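Sorting out the table tennis balls

11 January 2018

The table tennis balls in this house have been stored in a salad bowl, a boot bag and the pocket of a dressing gown. Over the break I decided to replace all three with one system. These are my notes on the bin, the bench and the ball test, mainly so I don't have to work it all out again.

The requirements were modest. The container had to be open at the top, shallow enough to see the bottom, and stiff enough to pick up one-handed without the sides folding in. Lids were ruled out early. A lid gets taken off on the first evening and is next seen in May.

I tried a cardboard shoebox first. It works, but the balls collect dust from the board, and the corners go soft after a few weeks of being grabbed. Next was a wire basket from Sosby. The gaps were narrow enough to hold a ball, but the welds inside were rough and left fine scratches. A scratch doesn't change the bounce much as far as I can tell. It does make it harder to see whether a mark on a ball is dirt or the start of a crack, and that matters for the sorting step.

The third attempt was a plain plastic tray that had been in the shed since we bought the place. It has a slight flare at the rim, which gives your fingers something to catch, and the walls slope in towards a flat floor. It cleaned up well with dish soap and an old toothbrush. The colour is a sort of brownish olive that I would not have chosen, but white balls show up against it very clearly, and this has turned out to be its best feature.

It lives with its long side against the wall. Out in the open it gets bumped, and the balls roll over one another and make a noise that carries through to the bedroom.
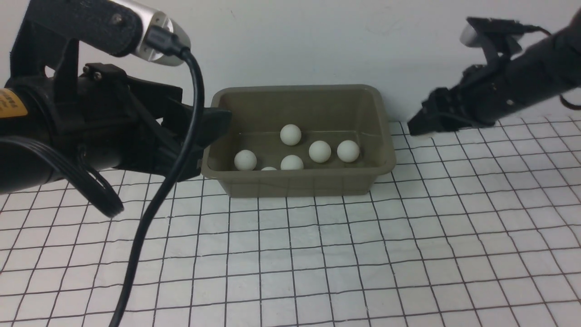
The tray against the wall, with white balls in it.

The grid on the surface is useful for the roll test. Set a ball down on a line, give it a light push along the line and watch where it goes. A round ball on a level surface follows the line for a fair distance. A ball with a soft spot or a heavy seam wanders off to one side. Do it again in the other direction before blaming the ball, as the surface may be out of level. Mine was. I packed one side with folded card and checked it with a spirit level until the bubble sat in the middle.

For anyone who wants a stricter method, Hoi-yan Chu, who I play with at the Plaveditz hall, uses the spin test. She spins the ball on a hard flat surface and looks at the equator. If it blurs evenly, the ball is good. If it wobbles, it goes in the practice lot. I find the spin test quicker but less forgiving of my technique – a clumsy flick makes a good ball look bad. I now use the roll test first and spin only the doubtful ones.

The full stock came to 34 balls once I had been through the cupboards. The results:

Good enough for a match: 14
Fine for practice: 16
Cracked or dented: 4

The cracked ones went in the bin. There is an old trick of floating a dented ball in hot water to push the dent out, and it does work on some, but the wall is never quite even afterwards. I also don't like heating old celluloid balls, which burn very easily. Some of mine go back to a box bought in 2000, and I kept those well away from the stove.

Only a few balls stay in the tray at a time. Too many and they pile up at the low points, and you end up digging for one and knocking another onto the floor. The rest are in a lidded tub from Rees on the shelf above the washing machine. I top up the tray when it gets low.

Szu-yu Chung asked whether it would be easier to buy one of the Flelis tube holders, where the balls are stacked and drop out at the bottom. Possibly. I used one at a friend's place and the bottom ball jammed in humid weather. It also hides every ball except the last, so you can't check them at a glance. I would look at it again if we had less room.

Still to do: glue a strip of felt under the tray to stop it sliding, and find a better place for the bats, which are currently in the salad bowl.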